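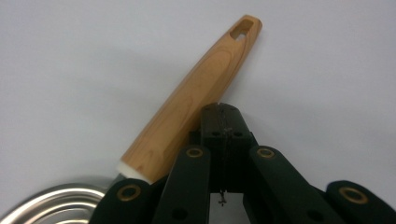 Clallent Kitchen Handling Set – Data Card

Summary

The Clallent set records small kitchen chores performed with hand-held grippers. It was compiled under the Tendach programme on household automation, which asks a plain question: can a machine yet put a kitchen in order to a standard a householder would accept? The programme's present answer is no, with some encouraging exceptions.

Scope

Tasks cover the grasping, lifting and placing of pans, bowls, cups, strainers, whisks and similar utensils. Cutting, cooking and washing up are excluded. Each task is limited to 50 seconds, and an attempt that runs over is retained and labelled as incomplete.

Difficulties

Polished metal remains the principal obstacle. Reflections move with the viewpoint, and a model trained on matte objects will often misjudge where a rim begins. Wooden handles are considerably easier to locate, although a long handle may turn in the grip once the weight of the pan is taken up.

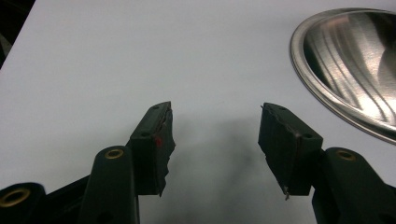
Lahcen Badawi wrote in reply to the September draft that bowls deserve a category of their own, as a policy that manages a cup by the rim will frequently tip a bowl over, and a combined score conceals the fault. The suggestion has been adopted. Bowls and cups are now reported separately, and earlier results have been relabelled to match.

Baseline results

Two baseline models, Samir and Plorkby, were assessed under identical conditions. Samir is the steadier on single objects. Plorkby is faster but loses its place when utensils overlap. Neither model completed 3 consecutive two-handed tasks without assistance.

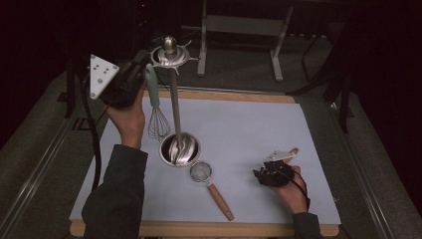
Two-handed work is therefore scored on a scale of 10, with marks for each hand and for the timing between them. Tall, thin utensils are weighted more heavily, as a slight error at the grip becomes a large one at the far end.

Intended use

The set is suitable for research and teaching. It should not be relied upon to certify any appliance for unsupervised use in the home. Maintenance of the labels is funded until 2034, and corrections may be lodged with the Tendach programme office.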